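Trimar Coin Sorter Review: Three Months, One Very Heavy Pickle Jar

I have been a coin hoarder since I was a kid. I don't mean collecting, I couldn't tell you a rare penny from a regular one if you paid me. I mean I come home, empty my pockets into whatever is closest, and then ignore it until the shelf starts to bow. So when my bank took the coin machine out of its lobby and told me very sweetly that they'd only take change if it came in rolled, I went home and looked at my jars and felt a little sick.

That was back in the spring. By August I'd bought the Trimar countertop sorter, sent it back, bought it again (I'll get to that), and run every last bit of change in the house through it. So here's the long version, for anybody else with a closet full of nickels.

What you get

The sorter itself is smaller than I expected, somewhere between a toaster and a bread machine. There's a hopper on top, a power switch on the back, a counting display on the front and a row of clear tubes along the bottom, one for each kind of coin. It comes with a little stack of paper wrappers, a power cord that is way too short, and a manual that folds out to the size of a road map. Mine was in such tiny print that I gave up and watched a video.

Setup was easy. You snap the tubes in, plug it in, and pour. The tubes are labeled on the tray and only go in one way, although I managed to jam the dime one in crooked the first night and had to wiggle it loose with a butter knife. My fault. Don't use a butter knife.

The first run

Oh, it is so satisfying! You pour in a couple of handfuls, flip the switch, and the whole thing starts humming and plinking like a slot machine that likes you. The coins ride around on a spinning disc and drop down into the right tubes, and the display adds it all up as it goes. I stood there in my socks at 11 at night feeding it handful after handful. I told myself I'd do one jar. I did two.

When a tube fills up, the machine stops on its own and beeps. You pull the tube, slide a paper wrapper over the end, tip it, and the coins go into the wrapper in a neat stack. Then you crimp the top with your thumbs. The first few looked like I'd wrapped them in oven mitts, but you get the hang of it pretty fast. Quarters are the easiest. Dimes are the worst by a mile, they slide sideways in the wrapper and then you're picking them up off the floor.

The noise

Let's talk about it, since every review I read before buying skipped right over it. It's loud! It isn't blender loud, but you are not going to run this thing while somebody's watching TV in the same room. The humming is fine. The coins hitting the plastic are what gets you. I put a folded dish towel underneath and that took the buzz out of the countertop, which helped a lot more than I thought it would. My dog went from hiding in the tub to just leaving the kitchen with a look on her face.
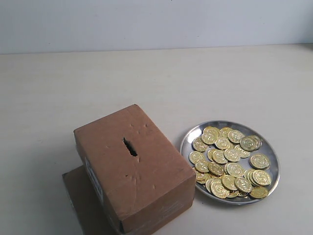
I also tried it on the dryer in the laundry room, thinking I could shut the door on it. Bad plan. The dryer top is basically a drum. The kitchen counter with the towel is where it lives now, at least on sorting days, and the rest of the time it goes up on top of the fridge.

Why I sent the first one back

My first Trimar worked great for a week and then started calling pennies dimes. It didn't do it every time, just often enough that I'd open a tube and see a copper edge in there with the silver ones, and then of course I couldn't trust any of the rolls I'd already made. I had to unroll all the dimes. I said some words.

I wrote to the company expecting to get the runaround, and they were pretty decent about it. They asked me to clean the disc with a dry cloth and try again, which I did, and it still did it. Then they sent a return label. The refund took longer than I liked, and by the time it came through I had shopped around a bit, borrowed one thing, bought another, and ended up ordering the same Trimar all over again. The second one has been fine. I check a tube now and then out of nerves and haven't found a stray since.

So I don't know what to tell you there. Could be I got a lemon. I'd just say run a small batch first and look at the tubes before you roll a whole jar's worth.

What I tried in between

The Nunaver tray set. No motor at all, just a stack of plastic trays with holes in them. You dump your coins in the top, shake it like you're panning for gold, and the small ones fall through to the bottom. It's cheap, it's quiet-ish, and kids love it. It also takes forever, and if you've got more than a mug of change your shoulders will let you know. I kept it, though! It lives in the camper, where we use it for laundromat quarters. If all you've got is one little jar, get this and skip the rest of my review.

The Sarpong hand-crank sorter. I really wanted to love this one because it's adorable. It looks like something out of an old candy store. You turn a crank on the side and the coins roll down a ramp and drop into slots by size. When you turn at exactly the right speed it's lovely. Turn a hair too fast and the nickels go sailing past their slot and in with the quarters. I am not a person who can crank at a steady speed, I found out. This was the borrowed one and I gave it back with no hard feelings.

So, back to the Trimar I went. Bigger, uglier, louder, and it gets the job done while I'm unloading the dishwasher.

Jams

You will get them. In 3 months I'd say the usual cause has been something that wasn't a coin in the first place. A washer. A button. An arcade token, which I then put in a drawer like I'm ever going back to that arcade. The disc stops, the machine makes a sad clicking noise, and you switch it off, unplug it, and lift the hopper out. The hopper comes out with a quarter turn and there's enough room to get your fingers in. The manual says to use the little brush for this. Mine didn't come with a little brush. I use an old toothbrush.

Sticky coins are the other thing. If your car cup holder is anything like mine, some of that change has been sitting in soda since last summer. Don't put those in! I rinsed mine in a colander with dish soap, spread them on a bath towel and left them overnight, and they went through fine the next day. The water that came off them was truly disgusting. Wash your hands after handling change, everybody, I'm begging you.

Foreign coins it just doesn't know what to do with. Some of mine dropped in with the nickels and some just rode around in circles forever. Pick those out ahead of time if you can.

The wrappers

The wrappers that come in the box are thin and there aren't enough of them. I went through the whole pack on that first night. I tried the Clanano preformed ones next, which already have one end crimped so you only have to close the other, and I will never go back to flat wrappers again. They cost a bit more but the time you save is worth it, and I haven't had one split on me on the way to the bank. (I did have one of the flat ones split on me on the way to the bank. In the parking lot. In the rain.)

One thing to check before you buy a big pack of any brand is whether your bank wants your account number written on each roll. Mine does, and it's a lot easier to write it on the wrapper while it's flat or empty than when it's full and wants to roll off the table.

How much does it hold?

The box claims up to 2,000 coins in one go. I'd call that optimistic. You could physically get a huge heap in the hopper, sure, but mine bogs down when it's that full and the disc starts skipping. Two good handfuls at a time is where it's happiest, and you can keep adding as it goes down. If you were picturing dumping the entire pickle jar in and walking away, no. You have to hang around and feed it.

Things I'd change

A longer cord, please. Mine barely reaches the outlet.

A volume knob for the beep, or an off switch for it. The beep is louder than the machine, which I didn't think was possible.

Tubes that stand up by themselves. They've got rounded bottoms, so the second you set a full one down it tips over. I park mine in a coffee mug.

And a lid for the hopper would be nice, because every so often a dime hops right out and goes under the stove, and I'm not moving the stove for ten cents.

Would I buy it again?

Well, I did buy it again, so I guess that's my answer! It's noisy and it's fussy about what you feed it, and my first one was a dud. But every jar in the closet is empty, the teller doesn't sigh when she sees me coming anymore, and the money covered a new set of tires for the camper with a little left for dinner out. If you've got years of change sitting around, I'd say go for it, and buy the good wrappers at the same time. If it's one jar, get the shaky trays.

Four stars. I'd have gone to four and a half if it had come with the little brush.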